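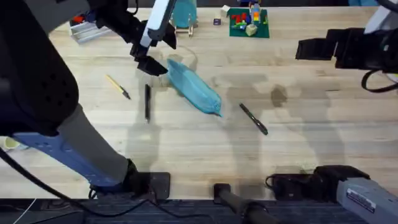

Care of Racing Equipment in the Home Workshop

The Sakulville Motor Sport Club issues these notes to members who prepare their own cars. They cover ordinary tasks that can be done at home between events. They do not replace the club's technical rules or the instructions supplied with a part.

Wheel nuts and studs

Clean the threads with a stiff nylon brush before each event. Do not apply grease or oil unless the wheel maker calls for it. Start every nut by hand, then tighten in a crossing pattern with the car still on its stands. Final tightening is done with a torque wrench once the tires are on the ground. Store the wrench at its lowest setting, and do not use it to loosen nuts.

Brake fluid

Use fluid from a sealed container. A bottle that was opened last season should be taken to a waste collection point, even if it is nearly full. Cover painted panels near the reservoir and keep a bucket of clean water at hand. Spilled fluid should be rinsed off at once – wiping alone will spread it.

Harnesses

Wash webbing by hand in lukewarm water with a mild soap, and hang it in the shade to dry. Bleach and solvents must not be used. A harness with cut stitching or a bent buckle is to be withdrawn from use and may not be repaired at home.
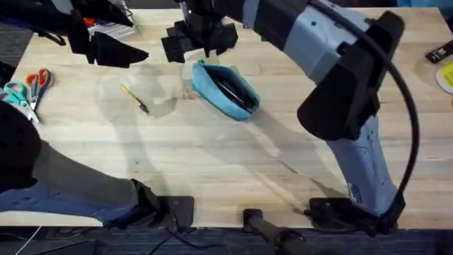 Sakulville, June

Members are reminded that the workshop at 227 Enoteo Road is open for tire changes until the end of the season. Requests for bench space should reach the club office before noon on the day before the visit.

Tires in storage

Mark each tire with its position on the car before it is removed. Pick stones and loose rubber from the tread, place the tires in dark bags, and keep them away from electric motors and heaters. Tires off the rim should stand upright and be turned a little every month. Fitted tires may be stacked flat.

Fire extinguishers

Keep one 2 kg extinguisher within reach of the bench and another by the door. Check that the gauge is in the green and that the pin is in place. Members attending the Korkuteo hill climb should note that extinguishers carried in cars are inspected separately at the gate.

Further copies of these notes may be collected from the club office.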